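Week five of the sorting project

We are five weeks into the evening course at Wenside now and the project has finally moved off paper. There are 8 of us in the class, split into groups, and ours is three people: me, Adelino Brandão and a retired bus mechanic who prefers to be left out of blogs. Our task is to get small boxes off a conveyor and into the right bin. It sounds like very little. It has taken up every spare evening I've had.

The first two weeks were all theory. We drew the belt, worked out where the arm could reach and where it couldn't, and argued about which way round the bins should go. Adelino wanted them side by side. I wanted them one behind the other so the arm would have a shorter swing, and in the end we went with that. I still think it was the right choice, though he brings it up whenever a box misses.

Then came the hand. We had done our early planning with a simple two-finger gripper in mind, and switching to a hand with proper fingers meant throwing out most of our notes. With two fingers you only need to know how wide the box is. With five you have to decide where the thumb goes, and when, and what the others are doing in the meantime. Our first program closed everything at once and the thumb got in the way of the index finger nearly every time. 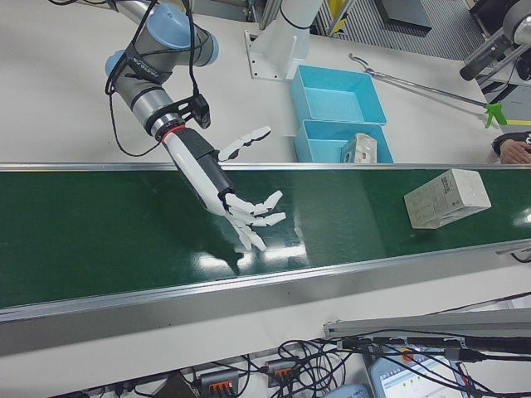
Beat Kofler

The belt has given us more trouble than I expected. It's shiny, and the ceiling lights show up in it as bright streaks. Our first attempt at finding the boxes kept picking out a streak instead. Adelino spent an evening changing the settings for brightness and got it to the point where a white box on the green is found most of the time. If the box is sitting at an angle it's less reliable, so that's the next job.

The other thing we changed was the height. We had the fingertips coming down too low before closing, and I was worried about them catching the belt. Now the hand stops just above it, waits, and then closes. It's slower but I'm much happier watching it.

We've called our program Tonero, for no good reason. The other groups are Ramano and Azimi. Ramano are ahead of us on speed and Azimi have the tidiest code, from what I've seen of it.

We each get a final run in December, 3 attempts per group, best one counts. Before then I need to sort out the angled boxes and write up the notes for the hand, which are still on the back of an envelope in my coat.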